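Clalterville workshop moves into bigger room on Bestivton Road

CLALTERVILLE, 9th September - The Grerner workshop has moved its small-parts bench work out of the basement and into a larger room one floor above street level, the company said in a notice to tenants and customers.

The new room faces Bestivton Road and has a row of windows along one wall. It was used as a drafting office until the spring, when the previous tenant left for a unit across town. Grerner signed a lease for five years, with an option to stay on for another three.

Work on the room took eight weeks. The old carpet was taken up, the walls were painted and new power outlets were put in along the window side. The building owner paid for the outlets and for repairs to two of the window latches. Grerner paid for the tables, storage and lighting.

The basement had been in use since the workshop opened. It had no daylight, and staff working on plugs, cables and small housings relied on desk lamps through the day. Storage was also tight, and finished work often had to be kept in the hallway overnight. The basement will now hold packing material and spare stock.

In the new room, the tables with white tops have been placed near the windows. Wiring and fitting work is done there, while sawing and drilling stay in the rear shop on the ground floor, where the dust extraction is. The company said it has no plans to move the heavier tools upstairs.

Small 3D-printed parts make up a growing share of the bench work. Most are housings and blocks that have to be matched with a screw or a connector before they go into a larger assembly. The parts for the Miranda project, a set of cable testers ordered by a local instrument maker, are the first job to be handled entirely in the new space.

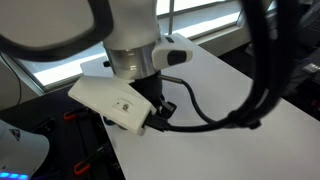
A white 3D-printed block with a black connector and cable, by the windows of the Bestivton Road workshop.

The Miranda order is due at the end of September. Grerner said the move cost it two working days and did not change the delivery date.

Customers dropping off parts should still use the ground-floor counter. The side entrance on the parking lot is closed while the stairs are being repainted, and visitors with an appointment upstairs are asked to ring at the front door. The freight elevator is working and can be booked at the counter for larger deliveries.

Opening hours stay the same. The counter opens at 8 in the morning and closes at 5 in the afternoon. Phone numbers and the mailing address have not changed, and parcels already sent to the basement unit will be brought up by the building's front desk.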